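Clidwood Textile Group - August round-up

Summer lending and the new rules for the cloth store

The cloth store reopened to members after the July break, and the first week was busy. We now have 42 printed cloths on the shelves, including two that came back from the Varemau exhibition and a large batch of furnishing samples given by the Bjarnason family. The samples have not been sorted yet and can't be borrowed until they have been given a card.

Members may take out 2 cloths at a time. The loan period is 15 days, as before. If you need something for longer, ring or leave a note in the book by the door, and we will extend it if no one else is waiting. Please write your phone number clearly. Several entries from the spring could not be read.

Washing

A number of cloths were returned freshly washed last term. We know this was meant kindly, but please don't do it. Some of the older prints are not colourfast, and one indigo border has run into the white next to it. Shake the cloth out, fold it loosely and bring it back as it is. If something has been spilled, tell whoever is on the desk and it will be dealt with by hand.

Ironing is also best left to us. Digital prints on polyester can go shiny under a hot iron, and once that has happened it can't be put right. Creases will usually drop out if the cloth is hung over a rail overnight.

Painting prints

Fung-ping Cheung gave the July talk, on paintings reproduced as fabric. She started with block-printed handkerchiefs and finished with the large digital prints sold today as throws, backdrops and table covers. The oldest piece she brought was a cotton square dated 1847 in the corner, with a harbour view in brown ink. It was passed round in a clear sleeve and there were plenty of questions about the dye.

Her main point was scale. A painting is made to be seen at one size, and a cloth version may be several times larger, so brushstrokes that were a finger wide become as broad as a hand. Strong, directional marks stand up to this well. Soft portraits tend not to, and faces suffer most. She also showed how the same picture can look quite different on cotton and on satin - the satin gives deeper blues but picks up every light in the room.

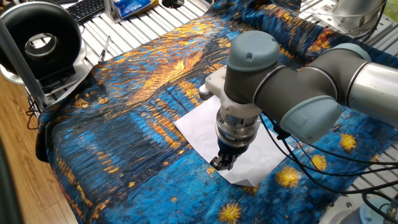
Cloth with a Van Gogh-style print in blues, teals and golden orange, spread over a metal workbench.

Anyone who missed the talk can borrow her notes, which are in the green folder.

Next meeting

We meet again on August 23, 2019, in the upper room at Zekdale. Bring one printed cloth of your own and be ready to say a few words on where it came from. Doors open at the usual time. The lift is working again, but the side entrance is still closed, so please come in from the car park.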